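Unit 6 – Enclosures, wiring and finish
Handout to go with the bench session. Bring it, write on it, don't lose it.

Carry over from last time: grounding. We did not finish. Pages stay the same, read the Gaber notes again before you come in.

What an enclosure is for

Keeps fingers out. Keeps dust and water out, to some degree. Keeps a fault inside where it can't hurt anybody. Also holds things up, which people forget – half the job of a box is just giving the parts something to be bolted to.

Three questions to ask before picking one:
What goes in it, and how hot does that get?
Where does it live – indoors, outdoors, near a hose?
Who opens it, and how often?

The last one decides more than you'd think. A box opened once in ten years can have eight screws. A box opened every shift wants a latch, and a door that stays open by itself.

Sheet metal or molded plastic

Sheet metal: stiff, takes heat, can be grounded, dents but doesn't crack. Needs paint or plating. Every cut edge is a place for rust to start. Must be bonded to ground, no exceptions.

Molded plastic: light, won't rust, doesn't conduct. Gets brittle in sun unless it's made for it. Harder to add a hole neatly. Heat stays in more. Can't be your ground path, so you have to run one.

Don't go by looks. A good gloss coat on steel and a shiny molding can be very hard to tell apart. Magnet first (won't help on aluminum). Then look at a cut edge or the inside of a hole. Tapping with a knuckle is OK as a hint and no more.

Folds, lips and ledges

Flat sheet is floppy. Fold an edge over and it stiffens up a lot. Fold it twice and you have a channel. That's where most of the strength in a thin box comes from, the folds, much more than the thickness.

Ledges and rails across an enclosure can be doing any of these:
– stiffening a wide panel
– carrying a mounting plate
– giving a gasket something to press on
– keeping drips away from an opening
Often two at once. On your sketch, label what you think each one does and put a question mark if you aren't sure. A question mark is worth more than a confident wrong answer.

Channels collect stuff. Swarf, cut strands, washers. Clean them out before power goes on. Vacuum, not compressed air. Compressed air just moves the strands somewhere worse.

Color and gloss

Yellow is common for equipment that people need to notice. Light colors inside make it easier to see what you dropped. Color on its own is not a safety rating!! Read the label, then read the drawing.

Gloss wipes clean and shows cracks in the coating early. Downside is glare. Under the overhead lights a glossy back wall will throw a bright patch right where you're trying to read a wire number. Fix: move the lamp to the side, low, and tilt your head instead of the box. Matte tape over a bad spot is fine while you work, take it off after.

Inspecting a coating:
Look along the surface, not straight at it.
Speckle or orange peel texture – usually how the paint went on, cosmetic mostly.
Blisters – moisture under it. Write it up.
Bare metal at a hole – touch up before fitting anything.
Bare metal under a ground lug – leave it bare, you want that.

Wiring inside the box

Leave slack, but put the slack somewhere. A loop tied to the side wall, ok. A pile on the floor of the box, no.

Keep wires off sharp edges. Any hole in sheet metal gets a grommet or bushing. If you can feel the edge with a fingernail the insulation will feel it too.

Power and signal apart where you can. If they have to cross, cross at a right angle.

Support near the terminal so the terminal isn't carrying the weight. Tug test each wire after tightening, gentle, one at a time.

Label both ends. Both. Same label. In the Zerkance job (reading packet, page 35) there were 332 conductors in one cabinet and the far ends had been left bare "for later". Finding them took longer than the install. Whole cabinet had 1,281 terminations if you count the jumpers, so think about what that does to your afternoon.

Ties: snug, not tight. If the insulation is pinched the tie is too tight. Cut the tails flush, a tail cut at an angle will open up your hand.

Door wiring needs it's own loop that flexes without rubbing. Open and close the door slowly and watch the loop the whole way. Then do it again.

Fasteners

Captive screws if the panel comes off often. Start every screw by hand before you tighten any of them. If it goes in crooked, back it out, don't force it. Sheet metal only gives you a thread or two.

Anything that fits through the back wall – check the other side too. Screws sticking out behind are how a cable gets chewed up. And fill unused openings with a proper plug. Tape is not a plug.

For painted steel you need a way to get ground through the paint. Star washer, or scrape and lug. Then measure it. A lug that looks tight tells you nothing about the resistence.

Bench session

Power off and locked out before any cover comes off. I'll check your lock, then you can start.

Work in pairs, one Lunness kit each pair. You need: side lamp, magnet, meter, flashlight, pencil (pencil, please).

1. Sketch the interior from the front. Walls, floor, any ledge.
2. Mark each fold with a dashed line.
3. Decide metal or plastic and write down how you know.
4. Trace one wire from end to end. Note what holds it up along the way.
5. Check ground, door and back wall both. Write the reading down with units.
6. Clean out, cover on, sign the sheet.

Skip step 5 on a plastic box and do the separate ground wire instead.

Hand in: the sketch and one page of notes. Due before the November break, at the start of class. Late ones go to the bottom of the pile.

Reading for next time: Gungate chapter on heat and vents. Only the first half. Skim the tables, we'll do them together.

Check question, same kind as on the review sheet:
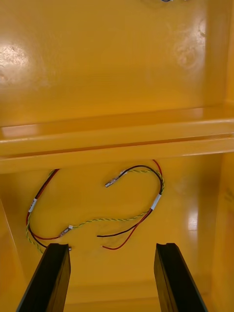
Why does a thin panel with a folded edge bend less than a flat one of the same thickness?

The fold puts some of the metal at an angle to the panel, so the section is deeper in the direction it would bend. A deeper section takes much more force to bend, even though the sheet itself is no thicker.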